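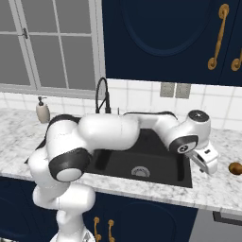 The reed organ in the rehearsal hall at Sonwood went back into use on June 28, 2019, after a long period in storage with its keys taped down. It has two manuals and a pedalboard, was built in 1914 by the Kang workshop, and runs on suction. The technician who rebuilt it for the Grunorness choral series agreed to talk through the work, on the condition that the conversation stay on the instrument.

The first question was why a choir would want it. A digital piano is cheaper to keep and easier to move. "A reed holds a vowel in place," the technician said. "If you're teaching an inner part to amateur altos, a piano note is dying from the moment you strike it. They go flat with it. The reed organ gives them a steady pitch and a lot of upper partials, so they hear where the third should sit." The series had been borrowing a small chamber organ for rehearsals and paying for a tuner each time it was moved.

The instrument arrived with its case sound and its wind system ruined. The rubberized cloth on the reservoir had gone stiff and cracked along every fold. The feeders were worse. "You could put your hand on the outside of the bellows and feel the draw. It had been recovered at some point with a cloth that was too heavy, and whoever did it had glued over the old material. So all of that had to come off down to bare wood before I could measure anything."

New cloth was cut from the old ribs, with the hinges done first and the corners last. Hide glue was used throughout. The technician is firm on this point: synthetic glue holds well enough, but the next person to open the bellows will have to cut or sand it away, and the wood suffers. The electric blower, a later addition, was kept but moved to a box outside the hall wall, with a length of flexible duct and a regulator between it and the reservoir. The foot treadles were reconnected as well, so the organ can be pumped by a player in the ordinary way when the blower is off.

Of the reeds, 46 would not speak on the first test. That number is less alarming than it sounds. Most silent reeds have a speck of grit or a bit of felt lodged between the tongue and the frame, and they come back once they are pulled and cleaned. Only a few had cracked tongues. "A cracked tongue will sometimes still sound, but it drifts. You tune it, you play a scale, you come back and it's off again. There's no sense arguing with it. I replaced those from a parts set by the same maker." 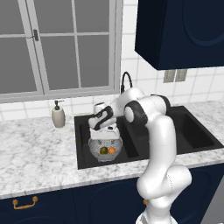
Cleaning the reeds took longer than any other job on the list. Each one was drawn from its cell with a hook, marked on a paper chart, and brushed along the length of the tongue and never across it. The technician does the washing by rank, in warm water with a little dish soap, and does not own any special equipment for it. "People ask about ultrasonic tanks. I've used one. For ordinary dirt, a kitchen does the job." A wire mesh colander sitting in one basin of a double sink, as in the picture, is the kind of setup meant: the mesh should be fine enough that the smallest treble reeds stay put, and the second basin is left free for rinsing. Reeds are then dried on a towel straight away, with low heat from a hair dryer, and go back to the bench in chart order.

Voicing came next. The curve at the tip of each tongue controls how soon it speaks and how much of the upper sound comes through, and in an old instrument the curves have often been altered by people in a hurry. The technician compared each rank against itself, looking for notes that jumped out or lagged. "I try to leave the bend alone. If a rank is even, I don't care whether it matches a drawing. I had one rank on the upper manual where the tenor octave had been flattened out to make it faster, and it sounded like a different stop. That I corrected."

Tuning was done with Civer, a desktop program that reads pitch through a contact pickup and logs each note against a chosen temperament. The choir director wanted a mild unequal temperament. The technician advised against it.

"A reed organ isn't a harpsichord. You change pitch by scraping metal off the tongue. Scrape near the tip and it goes up, scrape near the base and it goes down. Every change costs you material, and you don't get it back. If they decide next season that they want equal temperament again, somebody has to scrape all of it a second time." The organ was left in equal temperament at the pitch it was found to favor, slightly sharp of the hall's piano. The two are not used together.

The action needed less work than expected. Pallet felts and leathers were replaced on the lower manual and reused on the upper, where the original leather was still soft. Several tracker pins were swollen tight in their guides and had to be eased — a slow job with a strip of fine abrasive. The coupler between the manuals was found bent and was straightened cold. Two stop faces are missing and have not been replaced; the knobs work, and the players have been told what they do.

On completion the organ was played in for 50 hours before its final tuning pass. This was done in short sessions with the blower running and the lid closed, using full chords in all registers. New bellows cloth relaxes a little as it is worked, and the wind regulator was reset once during this period.

Asked what the choir should do to look after it, the technician gave a short list. Keep the room from getting very dry in winter. Play every stop at least once a week, including the ones that are not wanted. Leave the lid shut when the floor is being swept. If a note stops sounding in the middle of a rehearsal, play it firmly a few times with the wind up, and if it stays silent, write it down and carry on. "Don't go in after it with a paper clip. I've seen what that does to a reed."

The remaining work is on the pedal division, where the lowest notes are still slow to speak at soft registration. The technician suspects a leak at the rear chest joint and plans to open it after the June concerts.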